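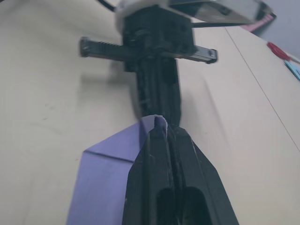 3.2 Collecting Demonstrations by Remote Control

All demonstrations were given by remote control, with the operator seated at the same table as the robot and looking directly at the paper. We tried hand guiding first, in which the operator holds the arm and moves it through the task, and dropped it after the first week of October. The operator's hands hid the crease from the wrist camera in many of the recordings, and the forces applied to the arm showed up in the motor current readings, which the policy in Section 4 takes as input.

The control software, Stitus, maps the operator's hand motion to gripper motion at a fixed scale. For reaching, the scale is one to one. For folding, the operator presses a foot pedal that reduces it by half. Pedal state is recorded but is not shown to the policy. An earlier version let the operator choose any scale with a dial. Demonstrations recorded with the dial varied so much in speed between operators that we excluded them from training.

Figure 2. Wrist view during the folding task. The fingers hold a small raised peak of the lavender sheet, and a second mechanism with a toothed rack stands on the table behind it.

The task has four stages: approach, pinch, lift and carry, and press. Stage boundaries were marked by the operator with a key press and checked afterward by a second person (L. Dunne or T. Keogh) working from the wrist video alone. Where the two disagreed by more than half a second, the boundary was set by the second person. Disagreements were most common at the start of the lift, where the first movement of the sheet is hard to tell from a small change in camera position.

The pinch stage accounts for most of the difficulty. Paper lying flat gives the fingers very little to close on, and the operator must raise a small ridge before the grip can be made. Two methods came into use. In the first, one finger is held still against the sheet while the other is dragged toward it. In the second, both fingers are lowered at a part-open width and closed together under light downward force. We gave no instruction about which to use. Operators settled on one or the other within their first session and seldom changed. Both methods are kept in the data set, and each demonstration carries a label for the method used.

Figure 2 also shows a limit of the wrist view. With the sheet gripped, the fingers cover much of the lower middle of the image, and only a thin sliver of paper can be seen to their right. The fold line to the left stays in view. Operators could lean over and look around the fingers, while the policy could not. To reduce this mismatch, we asked operators in the second half of the collection period to work from the wrist video on a monitor, with a board blocking their direct view of the table. These blocked-view demonstrations took longer, and more of them were abandoned. Section 5.3 compares policies trained on each half.

We collected 210 demonstrations from four operators. Of these, 69 were removed: those in which the sheet tore, those in which it slipped out of the fingers during the carry and was not picked up again, and those with gaps in the recording. Demonstrations in which the sheet slipped and was picked up again were kept. Early trials suggested that a policy trained only on clean runs would continue the carry motion with empty fingers after a slip, and the recovery examples were the simplest remedy we found.

Each recording was cut to a maximum of 3000 time steps. Longer pauses, in which neither the arm nor the fingers moved, were shortened before the cut was applied. We did not smooth the position commands. Smoothing made the recorded paths easier to fit but removed the short downward correction that operators make just before closing the fingers, and policies trained on smoothed data closed above the sheet more often.

Operators received 2 practice sessions before recording began. R. Kinsella had used Stitus before, and the other three had not. Results by operator are given in the appendix, along with the pedal records and the wording of the written instructions.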